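The Gray Bins at Solonness: A Sorting Gallery
Posted January 19, 2020

The play and picnic store at Solonness lends out household odds and ends: plastic cups, balls, blocks, bats, beanbags, plates and the things that go with them. Everything used to live in cardboard boxes, and most of the boxes had given up at the corners. In November the whole stock went over to rigid bins. This page covers the bins, what goes in them, and how the shelves are set up now.

The full list stands at 1,472 pieces. That includes every beanbag and every block, and it does not include the puzzle pieces, which are listed by the puzzle.

The shelves
The shelving is the old Fikico steel set from the back hall, cleaned and bolted to the wall. The bottom shelf was raised one notch so that a bin can slide out without catching on the baseboard. It still catches at the far left, where the floor is uneven. A strip of carpet underneath helps a little.

The bins
There are 17 bins in use. They hold more than they look like they would, so the heavy ones stay low. Lids are kept separately and only go on for lending. We have 24 lids, and the extra ones are on top of the cabinet by the door. Please don't stack open bins with the lids wedged in between. One has cracked that way already.

Labels
Each bin has a white card in a clear sleeve on the short side. The card gives the group name and a shelf letter. Marker on the bin itself has been tried and it rubs off. The sleeves came from Bermúdez, and the adhesive is good enough that the first one put on crooked is still crooked.

Mixed returns
Anything that comes back loose goes into a mixed bin first and gets sorted from there. It saves opening every bin on the shelf for one ball.

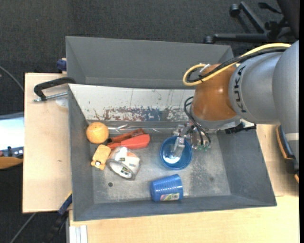
Cups and rounds are the two groups that end up together most often. They go out together for lawn games and come back the same way, usually with a few pieces from another set. Cups are picked out first and the rest is left where it lies until the cups are done. Of the two blue ones in this bin, the cup on its side has its label and barcode on it, and it goes to the labels pile before it goes on the shelf. The orange ball over in the corner belongs with the small rounds on shelf C. Yellow-orange and red-orange things get mixed up under the hall lights, so sort them by shape and leave the color for later.

Cups, after sorting
Cups are stored mouth down, nested no more than six high. Taller stacks lock together and need two people to pull apart. Ribbed cups and smooth cups are stacked separately, even when the color matches, and the two kinds don't nest well. Store stickers come off before a cup is lent. Warm water and a thumbnail will do for most of them. Leftover glue comes off with cooking oil, followed by dish soap.

Small rounds
Tennis-size balls and under. These were in a net bag until the net tore. The bin is better, although the balls at the bottom get forgotten and the same ones go out every time. Tip it out now and then and start again. Foam balls that have lost chunks are thrown away — they shed crumbs into everything else.

Large rounds
Playground balls stay on the top shelf behind the rail and do not go in a bin. The pump hangs on the hook next to them. The needle is taped to the pump handle. Put it back there.

Blocks and chunky pieces
This is the heaviest group and it takes up the whole bottom shelf. Most of it is from the Braltunus donation, which arrived in two crates with no list. Pieces that clearly belong to a set are bagged by set. Single pieces share one bin, marked ODD BLOCKS, and children like that one better than the full sets. Check for chipped corners when they come in.

Long things
Bats, rackets, toy garden tools and anything else that sticks up over the rim. They lie flat in the longest bin. Standing them on end looked neat for a day and then the bin went over. Handles all point the same way, toward the door.

The drying rack
Cups and plates are washed on return and left on the rack overnight. Nothing goes into a bin damp. Three of the old cardboard boxes had mildew along the bottom seam, and a set of cloth beanbags had to be thrown out with them.

The labels pile
A shallow tray on the end of the sorting table. It holds pieces with a store label still on, pieces with a torn Solonness tag, and pieces with no tag at all. It is emptied before each lending session. Tags go on the base of a cup or the underside of a plate, never on the rim.

Still to do
The puzzles have not been moved and are in the hall cupboard for now. The dress-up clothes need a rail, and the one that was offered is too wide for the alcove. Shelf E is bare apart from a box of spare sleeves and a roll of tape.

Borrowing
Lending forms are in the folder on the inside of the door. Write down the group name from the card and the number of pieces going out. If a bin comes back with something extra in it, leave the piece in the mixed bin and make a note on the form.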